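Chapter 6
Arranging Small Objects on a Work Surface

Most work in a small room happens on one table. How the things on it are placed decides how easy the work is. At the Grinodton branch of Hayat, a shop that wraps and sends gifts, new staff spend their first morning clearing and setting a table before they handle an order. This chapter follows the same steps.

We begin with a plain table and a few items: a flat mat, a pot, a small bunch of flowers and a marker pen. The mat marks the display area. The pot goes at the far edge, where a sleeve will not catch it. The side nearest the worker is for handling.

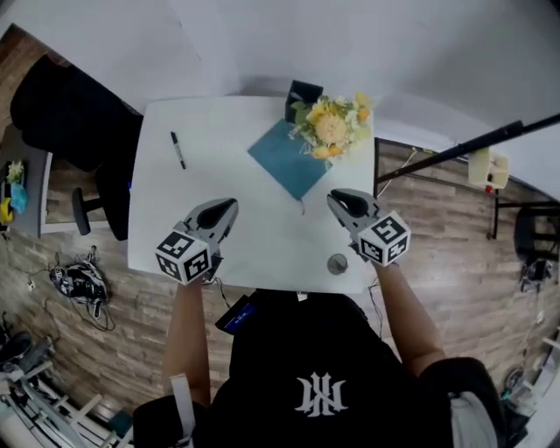

Figure 6.1 A white table with the mat set diagonally and the black pot at the far edge.

A mat may be set square to the table or turned so that one corner points toward the worker. Turning it takes up more width but leaves open corners on both sides of the near point. Flowers set on a far corner of the mat stay in sight and leave the middle of it clear.

Pens cause more trouble than larger things. They roll, they get covered by paper, and they are carried off in pockets. Choose one spot for the pen, well to the side of the mat, and return it there after each label. At the Lostach branch, which has 20 tables, the rule is one pen to a table.
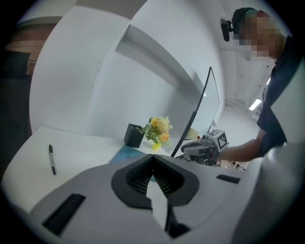 The space around the pen should be kept bare. When tape, string or cards collect there, move them to a drawer before starting the next order. A table that is cleared between orders rarely needs a long cleanup at the end of the day.

Key terms in this chapter: display area, handling area, far edge, resting spot.

Before you read on, draw the top of a table you use often. Mark where each item sits now, and circle anything you had to move in order to work.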